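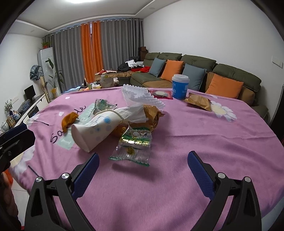
4. Moving your Tatlı save to a new phone

Right, this is the section I get the most email about, so I've rewritten it from scratch for build 1327. If you've been following the old version you saved somewhere, please bin it. The menus have moved and the old step 3 will now send you to the credits screen (very nice credits, but no use to you here).

I've done this move myself on two Android phones, an old iPad and my mum's hand-me-down iPhone, so where I say "mine did this", that's what I'm going by. Tatlı saves your bakery in two places: a local file on the phone, and a copy on your Hadgate account. Hadgate is the sign-in service Brinmont uses for all its games, so if you already play Paria you've got an account and can skip 4.2.

4.1 Before you start

You'll need:

Both phones, charged past halfway
Wi-Fi (the full download is 844 MB, and that's before the seasonal stuff)
Your Hadgate email and password
Ten quiet minutes

Check the build number on the old phone first. Open Tatlı, tap the little oven in the top corner, then Settings, then scroll right to the bottom. If it says anything lower than 1327, update from your app store before you do anything else. I know, I skip this bit in every manual too. Don't skip it this time. The older builds write the save in a different format and the new phone will tell you the file is damaged, which it isn't, and you'll have a fright for no good reason.

CAUTION: Do not delete Tatlı from the old phone until you've finished 4.5. Deleting the app deletes the local save with it, and I can't get it back for you. I've tried for people. It's gone.

4.2 Making a Hadgate account

1. On the old phone, go to Settings and tap Account.
2. Tap Create. (If you see your own name there already, you're signed in. Off you go to 4.3.)
3. Put in an email you can open today. You'll be sent a six-digit code.
4. Type the code in. It lasts fifteen minutes, and if you ask for a second one the first stops working straight away.
5. Choose a bakery name. Other players see this one, so maybe not your full name.

NOTE: Letters with dots, tails and hooks are all fine in bakery names now! Selim Güneş spent most of March fixing this, having been greeted by his own game as "Selim G?ne?" for longer than any programmer should have to put up with. If your name got mangled back then, go to Account, tap the pencil and type it again. You won't be charged sugar coins for the change.

NOTE: Playing as a guest still works and you can keep doing it for as long as you like. You just can't move a guest save between phones.

4.3 Sending the save up

1. Stop any baking. Tap each oven and either collect what's in it or put it on hold. A save with an oven still running will upload, but the timer starts over on the other side.
2. Go to Settings, Account, Cloud Copy.
3. Tap Send Now. You'll get a little rolling pin going back and forth.
4. Wait for the green tick and the time underneath it. Check that time against your phone's clock.
5. Write down your bakery level and how many coins you have. A screenshot is fine.
6. Close Tatlı properly, by swiping it away.

My own save takes less than a minute. If yours is a monster with all 169 recipes unlocked, give it longer and leave the screen on. On iPhones the upload pauses whenever the screen locks, then picks up again when you come back, but I've had it sulk once or twice and need a fresh Send Now.

CAUTION: Once you've sent the save, don't play on the old phone. Not even one quick tray of biscuits. Anything you do after the green tick stays on that phone only, and then you have two different bakeries and have to pick one (see 4.6).

4.4 Bringing the save down

1. Install Tatlı on the new phone from the usual store. Please don't use a file someone has sent you.
2. Open it and let the first download finish. The bar sits at the same spot for a while near the end. It's unpacking the music.
3. When the grandmother character says hello and asks if you've baked before, tap "I have a bakery". This is the bit people miss. If you tap "I'm new here" you go into the tutorial and have to play until the first customer leaves before Settings will open.
4. Sign in with Hadgate.
5. You'll be shown a card with your bakery name, your level and the time of the save. Compare it with what you wrote down in 4.3.
6. If it matches, tap Open This Bakery. 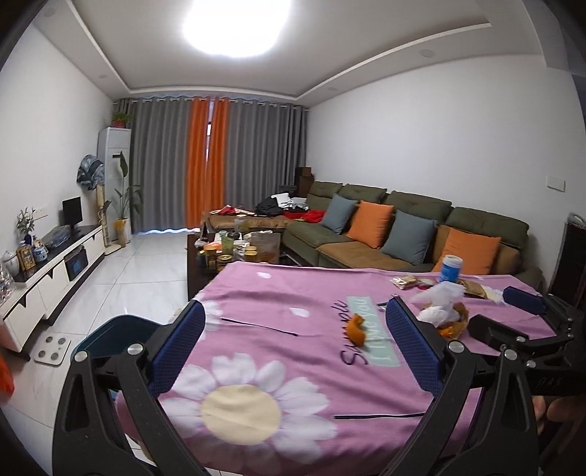 Give it a moment after that last tap, too. The first load on a new phone is slow, and every picture on the shelves turns up a bit late, so your shop can look bare for a few seconds. Mine came up with no shelves at all and one very confused customer, and then it all popped in together. If it's still bare after five minutes, close the app and open it again.

If the card shows an older time than you expected, tap Not Yet and go back to the old phone to repeat 4.3. Nothing's been overwritten at this point, so take your time.

4.5 Checking it all came across

Have a wander around the shop before you say goodbye to the old phone. I go in this order:

1. Coins and level, top of the screen.
2. Recipe book. Scroll to the last page.
3. Decorations, including the ones in storage.
4. Friends list.
5. Purchases. Go to Settings, Purchases, Restore, and sign in to the store if it asks.

Friends can take until the next day to come back, especially if they haven't opened the game in a while. Purchases are a bit fiddlier. If you're staying with the same store (Android to Android, or Apple to Apple) then Restore brings back everything. If you're switching, the things you've already got in your bakery come with you, but the Sunday Hamper subscription doesn't, as it's billed by the store. Cancel it on the old store and start it on the new one.

NOTE: Sugar coins you were given are capped at 700 when you switch stores. Coins you paid for aren't capped. So if you've been hoarding free ones, spend up before you move! I bought a truly hideous fountain with mine and I've grown to love it.

Your sound, language and colour settings don't travel. They're kept on the phone itself, so you'll need to set them again. The high-contrast colours are under Settings, Display, and they now cover the icing patterns as well, which a lot of you had asked for.

4.6 If something's gone wrong

Two bakeries. You'll see a screen with two cards side by side asking which one to keep. Pick the higher level unless you've a good reason not to. The other card is held by Hadgate for thirty days, so write to us inside that time if you tapped the wrong one.

"This save is from a newer version." The new phone is running an older build than the old one. Update it, and try 4.4 again from step 3.

No code arrives. Look in junk mail first. Work and school email addresses sometimes block the codes altogether, and there isn't much I can do from this end, so use a personal one if you can.

The old phone is broken or lost. If you were signed in to Hadgate at any time, start at 4.4 and see what the card says. Tatlı sends a copy up by itself each time you finish a baking day, so you might only be missing an afternoon. If you were playing as a guest, I'm sorry, there's no copy to bring down.

Stuck on the rolling pin. Turn off any VPN, switch from Wi-Fi to mobile data (or the other way round) and tap Send Now again. Han-gyeol Yoon looks after the servers and would like you to know that tapping it twenty times in a row puts you in the queue twenty times.

For anything else, go to Settings, Help, Write to Us from inside the game. It attaches your build number and bakery name for you, and that saves us a round of emails. Tell me which step you got to and what the screen said.

Section last changed 25 July 2025. Next up is section 5, visiting a friend's bakery.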